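Hand-held grippers at shared tables: common questions

How many people can work at one table?
Two, each with their own gripper. Agree who moves first before you start recording.

Do I need to clean the markers?
Yes, at the start of each shift. Use a dry cloth – no sprays. Report scratched markers to Bianca Rusu.

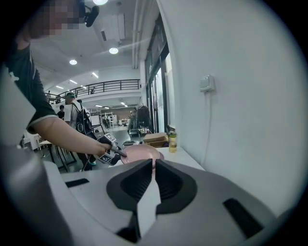 What if someone walks past?
Carry on, unless they touch the table or the objects on it. In that case, stop and mark the take as spoiled.

How long is a session?
No more than 50 minutes, then a break of at least 8. Takes under 40 seconds are fine if the task is complete.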